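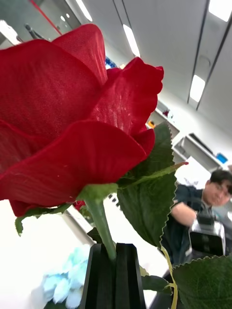 How do you get the dust off fabric roses without spoiling them?
A soft dry paintbrush, working from the middle of the bloom outwards, and a hair dryer on its cool setting for the folds you can't reach. Keep water away from the reds unless you've tested a petal at the back first.

Pramineck Hall Flower Group
Minutes of the meeting held Wednesday, March 28, 2018

The chair opened with a very warm welcome to everyone, particularly those who had driven in from Olell in all that rain, and said how lovely it was to see the kettle on already. Apologies were taken as read. The minutes of the last meeting were accepted, with the spelling of Skemow corrected.

1. Foyer arrangements
There was a long and good-humoured talk about colour. Most members favour keeping the red roses as the main flower, with the pale blue hydrangeas low down beside them, although one member felt (and said so very kindly) that pink would be softer. Agreed to stay with red until September and then look at it again.

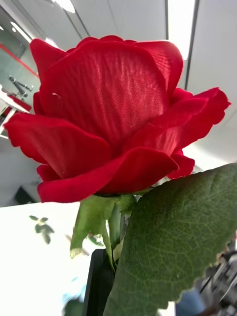 Members also asked that the rose leaves be left on the stems when arranging, as several have been snipped off in the past and the stems look rather bare and sad without them. Anyone wanting a shorter rose is asked to bend the stem up at the bottom first and see whether that does the trick before reaching for the cutters.

2. Stock and storage
The cupboard count came to 366 stems, counting the odds and ends in the biscuit tin. Frayed sepals can be tidied with small sharp scissors. It was agreed to buy 4 new lidded tubs, and the Engström vase will go back on the top shelf, wrapped in a tea towel.

3. Money
Balance stands at $700. The Skemow quote for ribbon was thought a bit dear, and 2 members offered to ask elsewhere.

4. Other business
Thanks were recorded for the lemon slice, which was enjoyed by all. Could whoever has the good wire cutters please pop them back in the drawer.

Meeting closed at 8.40 pm, followed by tea.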